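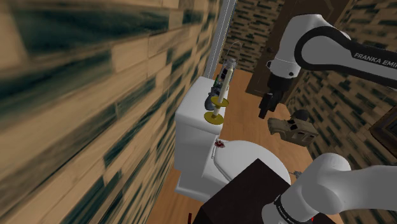
Saving Water in the Bathroom

Posted Thursday, March 20, 2025 by Hadiza Bashir

A toilet that leaks from tank to bowl can waste more water than the rest of the house uses. Our January bill showed 1557 gallons over the month before, with the same people living here and no garden watering. The cause was a flapper that had gone stiff along one edge. The part cost less than lunch.

Check for a silent leak first

Lift the tank lid and put in ten drops of food coloring. Don't flush. Wait half an hour and look in the bowl. If there is color in the water, the flapper or the flush valve seat is letting it through. Flush when you are finished so the dye doesn't stain.

You can also shut off the supply valve at bedtime and mark the water line inside the tank with a pencil. If the level is lower in the morning, water is getting out somewhere.

Replacing the flapper

Turn the supply valve clockwise until it stops, then flush to empty the tank. Unhook the chain from the handle arm and slide the ears of the old flapper off the pegs on the overflow tube. Take the old one to the store with you. They come in more than one size, and a 2 inch flapper will not seal a 3 inch opening.

Wipe the valve seat with a rag before you fit the new one. Mineral crust comes off with a plastic scouring pad. Don't use a wire brush or sandpaper, which will scratch the seat.

Leave a little slack in the chain when you hook it back up, half an inch or so. A chain that is too tight holds the flapper open, and one that is too long gets caught under it.

Setting the water level

The water should stop an inch below the top of the overflow tube. If you can hear a trickle all day, look there before you buy anything — the water may be going straight down the tube. On newer fill valves you turn a screw or squeeze a clip to lower the float. On old ones with a ball and a metal arm, bend the arm down slightly.

Supply valves that won't turn

Don't force a stuck valve. Loosen the packing nut behind the handle a quarter turn, work the handle back and forth, and snug the nut up again. If it drips afterward, tighten a bit more. Turn every shutoff in the house once or twice a year so they don't seize.

Tank cleaners

Drop-in bleach tablets are hard on rubber. I stopped using them after going through a couple of flappers too quickly. A cup of white vinegar in the bowl overnight and a brush in the morning does well enough for ordinary scale.

Faucets and showers

A showerhead that sprays sideways usually has clogged nozzles. Tie a bag of vinegar over it for an hour and rub the nozzles with an old toothbrush. Faucet aerators unscrew by hand, or with pliers over a piece of cloth. Rinse out the grit and put the pieces back in the same order.

Reader tip

Ikechukwu Bako writes that he keeps the date of each repair on a strip of masking tape stuck to the underside of the tank lid. Set the lid on a folded towel on the floor while you work. Replacement lids are hard to match and cost as much as 50 dollars.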